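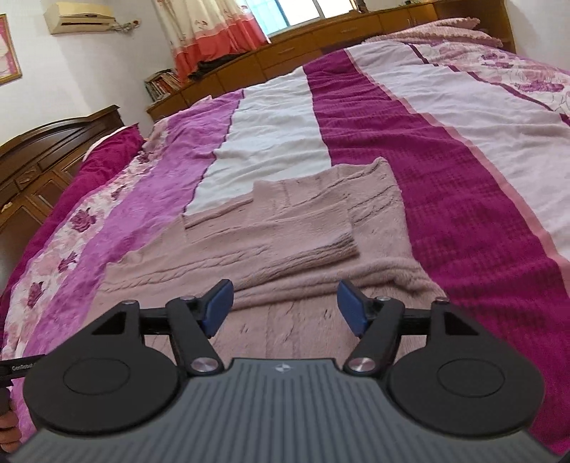 *The jumper in question, on the spare bed, one sleeve over.*

**Folding cable knits – am I doing this wrong?**

**moth_patrol** wrote:

Right. Pink cable-knit jumper, a bit fuzzy, bought from a stall in Dosatdale when I was cold and had no judgement. My method is face up on the bed, one sleeve across, other sleeve across, fold the bottom to the top and walk away before it can unfold itself. It goes in the drawer looking like a jumper and comes out a week later looking like a loaf.

My sister says sleeves go behind. My neighbour Zbigniew Adamczyk says hang it, but he has owned the same two shirts since I met him. I have 51 litres of drawer (measured, it was raining) and nine jumpers. What do people do?

**tallboy_tim** wrote:

Sleeves behind. Your sister is right. Turn it face down first, bring one side in to about the middle of the neck, sleeve straight down its own side, then the same with the other. Then thirds from the hem. With the sleeve straight across the front like that you get a lump exactly where you don't want it and a crease through the cables.

**Ezeani_Road** wrote:

> sleeves behind

Disagree. Sleeves behind is for shop tables, where someone is paid to do it again every ten minutes. On a thick knit it makes a brick. I fold across the front, same as the OP, but I let the sleeve lie loose and don't press it. Cuff ends where it ends.

**tallboy_tim** wrote:

And how many do you get in a drawer?

**Ezeani_Road** wrote:

Four. They're happy.

**moth_patrol** wrote:

Four! I'd have to put five of mine up for adoption.

**wardrobe_of_doom** wrote:

Has anyone said roll it yet? Roll it. I rolled my whole winter lot for the move to Osmont and it all went in one case.

**tallboy_tim** wrote:

Please don't roll cables. Fine for T-shirts. With a chunky knit you stretch the outside of the roll and squash the inside, and then it comes out with a sort of waist.

**wardrobe_of_doom** wrote:

Mine came out fine. I have never looked at it as closely as you evidently look at yours.

**z_czarnecka** wrote:

Zbigniew Czarnecka here, 3000 posts and most of them about wool, so take a seat. Both of you are arguing about the sleeve and the sleeve is a side issue. What makes the loaf is the last fold. Hem to shoulder in one go gives you a fat edge on one side and nothing on the other, so the pile leans and you shove it to make it stop. Do it in thirds and stack them with the thick edge swapping sides each time.

Also, a bed is a poor place to fold on. Too soft, everything slides into the dip you've made by kneeling on it. Use a table.

**moth_patrol** wrote:

My table has a printer on it and some bills I'm not ready to talk about. The bed stays. The cover does have broad stripes, though, so in theory I could line the hem up with one.

**Ezeani_Road** wrote:

Stripes and flowers, from what I can see. Follow the stripes. Ignore the flowers, they'll lead you astray.

**prorkow_knits** wrote:

Whatever you decide, don't hang it. I hung a cardigan for one August and it's now a coat.

**Z. Adamczyk** wrote:

I have been sent this link. It is three shirts.

**moth_patrol** wrote:

Update for those still awake. Did tallboy_tim's version with the thirds from z_czarnecka, on the bed, against all advice. First go looked like an envelope somebody had sat on. Second go was decent. Seven in the drawer and it shuts if you lean on it. The other two are on the chair.

**tallboy_tim** wrote:

Which way are the sleeves on the two on the chair?

**moth_patrol** wrote:

Across the front. I was tired – leave me alone.

**Ezeani_Road** wrote:

Knew it. Welcome back.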